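Cahier d'atelier, novembre 2024

Lundi, donc reprise. Le projet Skallthorpe est officiellement entré dans sa phase « pratique », mot que la direction emploie pour désigner le moment où elle arrête de faire des diapositives et où nous commençons à plier. Le robot doit apprendre le linge. En attendant qu'il sache, c'est nous qui tenons ses pinces à la main, et on nous demande de plier comme lui plierait s'il pliait.

Pour ceux qui étaient en congé : on ne touche plus le textile avec les doigts pendant les prises. Tout passe par les mâchoires. Les gros articles pelucheux restent les plus pénibles. Il faut prendre une bonne épaisseur d'un coup, la matière fait des bourrelets entre les deux doigts, et on n'a aucun retour dans la paume pour savoir si on serre trop. 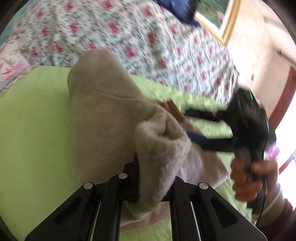 Atelier Linge et Finition – site d'Undetport

Remarques sur le poste

Au retour de la pause, j'ai ramassé mon stylo avec deux doigts bien raides. Une collègue fait pareil avec les biscuits. Je le note au cas où la médecine du travail lirait ce cahier un jour.

Plus sérieusement, l'avant-bras fatigue au bout de 12 prises. Ce n'est pas la même fatigue qu'à la table : à la table on a mal au dos, avec les pinces on a mal au coude. Celles qui plient depuis 14 ans vont moins vite que les deux intérimaires, ce qui a jeté un froid. Explication probable : elles ont des habitudes et la pince n'en veut pas. Elles lissent du plat de la main, elles rattrapent un bord du petit doigt, elles secouent. La pince ne fait rien de tout ça. Il faut désapprendre, puis apprendre à une machine ce qu'on vient de désapprendre.

Question posée en réunion et restée sans réponse claire : une fois que le robot saura, on fait quoi ? Réponse reçue : « de la supervision ». Deuxième question : superviser, c'est payé comment ? Réponse : point reporté à la réunion suivante. Je laisse une demi-page blanche pour la suite.

Réglages et manies

Le drap vert reste. Quelqu'un a voulu remettre un fond blanc parce que « c'est plus propre » ; sur du beige on perdait les bords du tissu, on a tout recommencé.

Câble : le passer derrière l'avant-bras, jamais devant. Je l'ai encore plié avec un gilet.

Ne plus corriger à la main en cachette quand une manche part de travers. Ça se verra au dépouillement. On rouvre, on repose, on reprend à la pince, et tant pis pour la cadence.

Les mailles

Mieux que les peluches. Le pull beige à bord-côte brun est devenu la pièce d'étalonnage, sans qu'on ait voté. Il a tout ce qu'il faut pour embêter : une maille un peu duveteuse, un bas côtelé qu'on remonte vers l'encolure, et des couches qui se superposent sur le côté sans jamais s'aligner tout à fait. À deux pinces, il faut se parler. On a essayé en silence le matin, c'était du tricot à quatre mains dans le mauvais sens du terme.

Ce qui marche pour l'instant : approcher mâchoires ouvertes, par le bord bas, poser les bouts sur la maille avant de fermer. Si on ferme en arrivant, on pince une seule épaisseur et le pli s'ouvre comme un livre. Les patins bleus accrochent correctement la laine. Sur le satin, c'est une autre histoire, voir mes notes d'avril, page tachée.

Autre chose sur les mailles : on s'est mis à discuter de ce qu'est un pull bien plié. Huit personnes dans l'équipe, et presque autant d'écoles. Avant, chacune pliait à sa façon et le client de Plarkgate ne s'en est jamais plaint. Maintenant il faut une seule façon, parce que le robot n'en apprendra qu'une, et c'est la première fois qu'on nous demande notre avis là-dessus. Débat assez vif sur le sens du col. J'ai bien aimé, je dois dire.
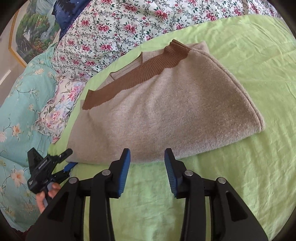 À faire

– Redemander le tabouret haut. Le poste est réglé pour quelqu'un de plus grand que tout le monde ici.
– Faire tourner les binômes à chaque série, y compris ceux qui se sont « arrangés entre eux ».
– Écrire la méthode de pliage retenue. Mettre le sens du col au crayon.
– Relancer pour la réunion sur la supervision (demi-page toujours blanche).
– Retrouver la deuxième sangle. Elle est sûrement pliée dans quelque chose.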